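Lights stay on, says Ollstead landlord, but where is the saving?

Tenants at the Hutuner units have been promised cheaper lighting for the third time. They would like to see the sums.
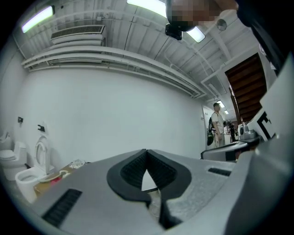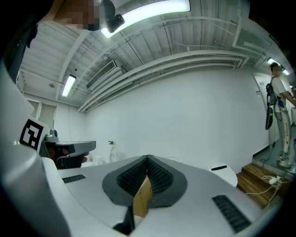

White-walled or white-ceilinged, the rooms let by Hutuner all fall under the new charge.

OLLSTEAD, February

A plan to change the lighting in every rented workroom at the Hutuner units will save tenants money "from the first bill", according to the landlord. Several of those who pay the bills are not so sure.

Hutuner wrote to its tenants this month to say that the old fluorescent tubes would be swapped for LED fittings by the summer. The letter says 1269 tubes will go across the whole estate. It also says, on the second page, that each unit will pay a new "lighting service charge" of £156 a year to cover the work.

How long the charge will last is not stated. Nor does the letter say how much power the present lights use, what the new ones will use, or who worked out the saving.

"I asked for the figures and was sent the same letter again," said Mackenzie Kennedy, who repairs sewing machines in one of the smaller units. "If my bill drops by £200 then fine, I'm better off. If it drops by £40 I'm paying for their new lights."

Gopinath Venkataraman, estates manager at Hutuner, said the saving would "depend on use" and that an average would be misleading. Asked how the firm could then promise a saving to everyone, he said the letter had been written "in good faith and in general terms".

Tenants have heard general terms before. Two years ago they were told that timers in the corridors would bring costs down, and the shared electricity bill went up. Hutuner blamed the price of power, which may well be right, but it has never published the meter readings that would settle the matter.

The fitting work has gone to Pinto, a contractor based in Sundport. Hutuner would not say what the contract is worth or whether other firms were asked to bid. Pinto did not reply to two emails.

There is a fair case for new lights. LED fittings generally use less power than old tubes, and replacement tubes are getting harder to buy. Frida Ingvarsson, who rents a picture-framing workshop on the upper floor, said she would welcome anything that stopped the buzzing. She has still not signed the form agreeing to the charge.

Elango and Narayanan Mathew, who run a print business next door to her, have not signed either. "It asks us to agree to a cost now and a saving later," Elango Mathew said. "Only one of those has a number next to it."

Forms are due back at the estate office by 5pm on the last working day of the month. The letter does not say what happens to tenants who leave theirs blank.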